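The arm on bench two: a chat with Wendell Ferreira

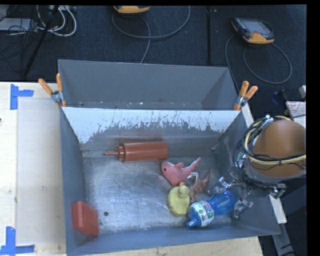

The picking arm over the front bin at Tirelby, with a duck, a shark and a bottle among the items.

Quick one this, caught Wendell between shifts. He has sorted mixed returns at Tirelby for 10 years, all by hand till last June.

First thoughts? "Didn't like it. Thought, well, that's me out the door." He's still there. So are the other 5 on his team, though the job's changed a fair bit.

"I used to lift. Now I watch, and I fix." Soft toys are the worst, he says, and anything see-through. "Bottles, it hates bottles. I get called over and shift it myself."

His wrists are better for it. Less chat on the floor though, wich he misses. "You'd talk over the bins. Now it's me and a screen."

Shengli Zhong, who runs the floor, wants more than 2000 items a day out of it. Wendell pulls a face at that. And pay? Same as before. "I've asked. Shoshana's asked aswell. We're waiting to hear."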